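4 min read

Diocese promises parishes a say in merger plan, but the fine print is thin

The Diocese of Wondholm says it wants to hear from everyone before it decides which of its churches will share a priest. It has given everyone until the end of May to speak up, and it has given them a form with nine questions, none of which asks whether the plan should go ahead.

Under the proposal, nine parishes would be grouped into four "mission families," each led by one pastor. The diocese released the outline in a letter read at Mass and followed it with a slide deck, a prayer card and a website called Clatetano, built by the consulting firm Bensaid. The website has a page of frequently asked questions. The one people ask most frequently, which is whether their building will be sold, gets a two-sentence answer that says no decisions have been made.

That may be true. It is also what parishioners in Bresholm were told before their school closed, and several of them brought the old letter to last month's listening session to read it aloud.

"I'm not against change," said Essam Fawzy, a lector at one of the Bresholm churches. "I just want somebody to tell me what would have to be said in this room for the plan to come out different."

The diocesan official running the session thanked him and wrote something on a flip chart. He didn't get an answer. 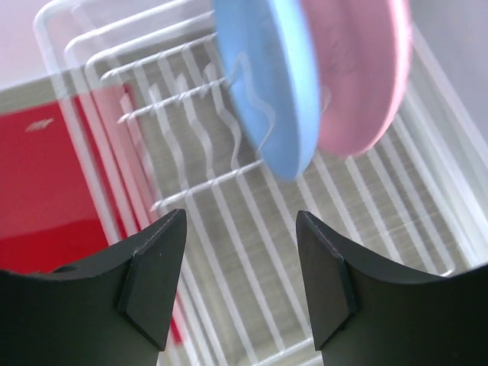
A white wire dish rack.

Small groups then talked for 20 minutes over coffee, each with a facilitator and a note taker. The notes will be condensed by Bensaid into a report for the bishop. The raw notes will not be published, the diocese said, to protect the privacy of those who spoke - though no names were taken at the tables.

The diocese points to strong numbers. It says 2,000 people have filled in the form, and it calls that a sign of deep engagement. It has not said how many of those responses support the groupings, or how they break down by parish. Asked for those figures, a spokesperson said they would be "prayerfully reviewed as a whole."

There is a real problem underneath all this. Priests are retiring faster than new ones are ordained, roofs leak, and a Sunday crowd that once filled a church now fills the front half. Few people at the session disputed any of that. What they wanted to know was why the map of the four families looks finished when the listening isn't, and why the two wealthiest parishes were paired with each other.

The diocese says the groupings reflect driving distance. On the map, one Bresholm parish is assigned to a partner across the river, past a closer church that went to a different family. The website doesn't explain that choice, and the person answering questions by email said the matter had been passed along.

A final decision is expected from the bishop after the report reaches him. The letter gives no date for that, and it doesn't say whether the report will be made public. The form stays open until the end of May.

Get our top stories in your inbox each morning. By signing up, you agree to our privacy policy.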